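This section follows on from the calibration chapter, so we are assuming that your arm already homes cleanly and that both video streams show up in the Jetura viewer. If either of those things is giving you trouble, please go back and sort it out first – it will save you a long afternoon, and we speak from experience.

## 4. Recording demonstrations for the Flilix tabletop set

The Flilix method learns from short, plain recordings of a person guiding the arm through a task. Each recording pairs an overhead view with a wrist view, and the policy is trained on the two together. Our own baseline was trained on 324 recordings, and the steps that follow are the ones we used to collect them, with a few corrections we only thought of later.

### 4.1 Laying out the table

1. Start the Sernano controller and leave the arm in its parked pose while you work around it.
2. Put the toaster oven down first, on the right of the overhead view, with its door facing the middle of the table. It is the largest thing the arm has to avoid, and everything else is easier to place once it is settled.
3. Lay the plate near the top of the table. A plain, pale one does nicely.
4. Scatter the toy food over the space that is left. We like to keep the peeled banana close to the plate and put smaller pieces, such as the strawberry and the orange slice, nearer the bottom of the view.
5. Look at the overhead stream before you go any further, and check that the plate, the oven door and every piece of food you mean to use can be made out.

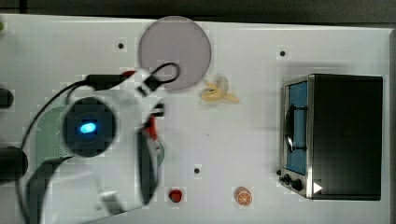
### 4.2 Recording an episode

1. Open a new session in Tefera and type in the instruction in ordinary words, for instance "put the ketchup on the plate". Keep to the same wording for every episode of the same task.
2. Wait 2 seconds after pressing **Record** before you move the arm. The trimming script looks for this still stretch at the start.
3. Bring the gripper over the object with the fingers open, and turn the wrist until one finger sits on either side of it. With a long object such as the bottle, take your time over the angle.
4. Close the fingers gently, lift, carry the object across to the plate and let go.
5. Press **Stop**. An episode should last no longer than 30 seconds; if you have gone over, discard it and have another go.

> **Caution:** Keep your hands off the table whenever the Sernano controller is live, even if the arm looks perfectly still.

> **Note:** A little softness in the wrist stream is nothing to worry about. We left such episodes in our training set, and the policy trained on them coped better with quick movements than the one trained on sharp footage alone.

When you play an episode back, pause as the fingers come level with the object and have a good look at the wrist view. Both fingertips ought to be in sight, with the object lying between them.

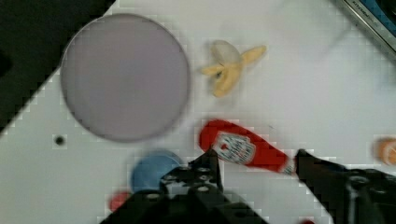

*Figure 4.2: Wrist view with the ketchup bottle between the fingers; the plate and the peeled banana lie beyond.*

### 4.3 Between episodes

1. Park the arm and switch the controller to **Hold**.
2. Move at least 3 of the food pieces to new spots, and turn them a little as you go. Leave the oven where it is.
3. Save the session under the task name, then begin again from step 1 of section 4.2.

If Tefera reports a dropped stream, the episode cannot be mended, so delete it and check the camera cables before recording the next one.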